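About Sisevetti

Sisevetti started in 2018 with one table and a box of stuff from home. Now we're a small after-school and weekend place for kids who'd rather use thier hands than sit still. Sorting, pouring, building, putting away. Ages 4 to 14. Celeste Azevedo runs the days, Duygu Kılıçarslan does enrollment and pretty much everything with a form attached.

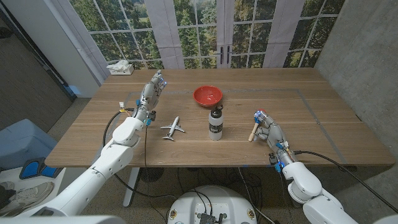
Sisevetti | Table Work Team

Plain everyday things, mostly. A red bowl, a bottle with a screw cap, a little white toy airplane. Tape lines on the wood to mark the work area, tissues in the back corner. Kids learn to set out, use, and put back before the next thing comes out. Same rule for grownups.

Sessions in Room 102, upstairs. Snack included, tell us about allergys first please. Closed two weeks in December. Spring sign-up still open, ask for Duygu at the desk.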